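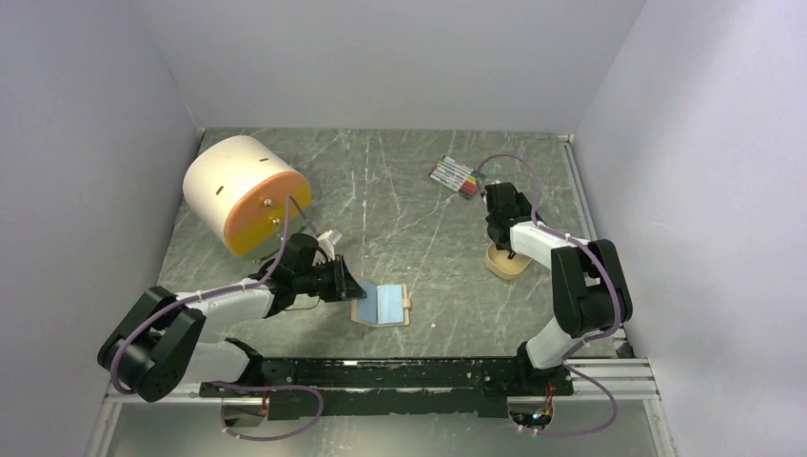 Surfaces and small tableware, May report for the Goodwin grant. Behind on paperwork, sorry, so this is mostly notes typed up in one go. The Jukimbridge tearoom now has its tabletops settled: grey-green marble pattern, thin white veins, against plain pale grey walls. We went back and forth on this for weeks and I'm glad it's done. The small beige bowl looks right on it, warm enough against the green. Small booklet out on the table too, open, which is how we want guests to find it when they sit down.

Tables. All delivered except 2, which came with chipped corners and went back to Cludell the same day. Replacements promised, no date yet. Ebony Mahuika is chasing. We can open without them if we have to, the window side will just look a bit thin.

Bowls. Order placed for 100, beige only. Dropped the white ones – they showed every tea stain in the trial and the washing up crew hated them. Unit price went up slightly after we cut the order to one color but total is lower. Invoice came to $895 including freight, paid from the tableware line. That leaves $458 in that line and I would like to move it to printing, see below. Please confirm by email if OK.

Booklets. Text is final, Wiremu Cartwright signed off on the history pages. Still open: paper weight. Berivard sent samples and the heavier stock won't lie flat, it keeps closing on itself. Lighter one behaves better but you can see the print through the page. There is a middle weight they can get, costs more, hence the request above. Need to decide before they book the press.

Walls. Finished. Second coat went on late and the smell hung around for a few days, gone now. Skirting by the back door still needs a touch up, I have the paint.

Not done yet:
Chairs – felt pads to go on, the floor is marking allready.
Menu holders – no decision, might skip them and put the menu in the booklet.
Lighting over the back tables – electrician coming Wednesday. Quote was inside the budget.

Spending overall is on track apart from the printing question. Opening date holds as long as the booklets arrive on time. Receipts are scanned and in teh shared folder, the freight one is missing a page and I've asked for it again.

Next report end of the quarter, sooner if the tables turn up.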